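How to Fold a Long-Sleeved Shirt on a Table So It Stays Folded

I learned to fold shirts from my aunt, Noelia Olmedo, who did it standing up, against her chest, with her chin holding the collar. It looked so easy! I tried it that way for years and my drawers were a disaster, so when I finally gave in and started using the dining table I felt a little silly for waiting so long. If you have a table and a few minutes, you can do this, and it gets quicker once your hands know the order.

What you'll need

A table wider than the shirt with its sleeves out. Mine is 76 inches long, far more than you need.
A plain tablecloth or a clean sheet. Bare wood lets the fabric slide around, and a cloth holds it just enough.
A shirt, fully dry. If it's even a bit damp at the cuffs, give it another 20 minutes on the hanger and go have some coffee.

Getting the shirt down flat

Start by laying the shirt on the cloth any old way, and don't worry if it lands in a heap. Find the collar first, then the two shoulder seams, and pull those straight. Once the shoulders are where they belong the rest of the shirt more or less knows where to go. Stretch one sleeve out to the side, then the other, and leave the bottom half for last, which is usually where all the bunching ends up. 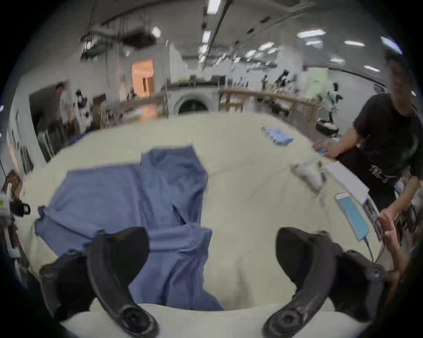
Blue long-sleeve on the cream cloth, one sleeve out to the left and plenty of folds still to smooth.

Now work from the middle outward with flat palms. I used to tug at the hem, and all that did was move the wrinkles up to the chest. Long, slow strokes are better, and go easy on knits (they stretch, and then one side comes out longer and you'll be puzzling over it for ages). Check the tablecloth too while you're there. A ridge in the cloth will print itself right onto a soft shirt.

Folding it

1. Turn the shirt face down and smooth it once more. Button shirts should be buttoned at the top, the middle and the bottom first.

2. Bring the right side in toward the center of the back, so the fold runs from the middle of the shoulder straight down to the hem.

3. Lay the right sleeve down along that fold. If it's long and pokes out past the hem, double it back on itself at the elbow.

4. Do the same on the left. The two sides can meet or overlap slightly, whichever suits the width of your drawer.

5. Fold the hem up a third of the way, then fold again up to the collar. Flip the whole thing over and pat it down.

My neighbor Darlene Arsenault does one extra fold at the end so hers stand on edge like files, and I'll admit her drawers look wonderful. I've tried it with thick flannels and they flop over, but for thin cotton it's worth doing.

A few last things

Stack no higher than your drawer is deep, and put the heaviest shirts at the bottom. Dark colors show creases less than you'd think, while pale ones show everything, so I do the pale ones first when I still have some patience left.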